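3. Sorting and folding small knitted items

Print this section | E-mail this section
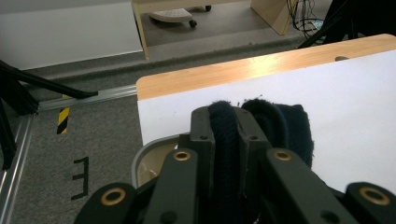 Small knitted items take up more time in a household wash than their weight would suggest. In the Stoston households we visited, socks and gloves were nearly always left until the end, after shirts and towels had been folded and put away. Several people kept a bag or drawer of odd ones and went through it every few weeks. Szczepańska found the same habit in her earlier study of shared laundry rooms, and she put it down to poor light and to the lack of a clear surface near the machines.

3.1 Items and surface

The items came from 3 sources: the households themselves, a charity shop in Wumley, and a box of unsold stock from a local market trader. All were washed once before use and dried flat. We kept dark and pale items in separate bags, and anything with a hole larger than a fingertip was left out. The final set held 153 pieces.

Dark knits were the main interest. Navy, black and charcoal are easily confused under indoor light, and the ribbing that helps a person tell one sock from another is hard to see when the yarn is nearly black. Sorting was therefore done on a wooden table with a white sheet laid over part of it. Figure 1 shows a dark navy knitted item with the white sheet and the table behind it. The ribs can be made out along the rounded parts of the fabric, though much less well in the shaded folds. A few tiny dark specks or fibres are also visible on the sheet.

Lint was a nuisance throughout. Fuzzy yarns shed every time they were handled, and the sheet was brushed down between bags. We did not weigh what came off. Participants noticed it all the same, and two of them asked for a damp cloth.

3.2 Folding methods

Three ways of folding were common. In the first, the pair was laid together and folded in half or in thirds. In the second, the pair was rolled from the toe and the cuff of one was turned back over the roll. In the third, used mostly for gloves, the fingers were tucked into the palm and the cuff was folded down over them. Ravindra Bansal recorded which method each person used first and whether they changed it later in the session.

Thick ribbed knits did not stay in thirds. They sprang open when put down, and people either pressed them flat again or went over to rolling. Thin knits kept their shape with any of the methods. Turned-back cuffs held best in the drawer, but some participants disliked them on the grounds that the elastic goes slack, a complaint also reported in the Beroton survey.

3.3 Matching errors

Most wrong pairs were navy matched with black. They were usually put right when the pair was held against the white sheet, and less often when it was compared against the bare wood. Errors of size were rarer and were mostly found at the folding stage, when one cuff stood out past the other. Left and right gloves were hardly ever confused. Items with no partner were set aside at the far end of the table and are dealt with in Section 4.

Print this section | E-mail this section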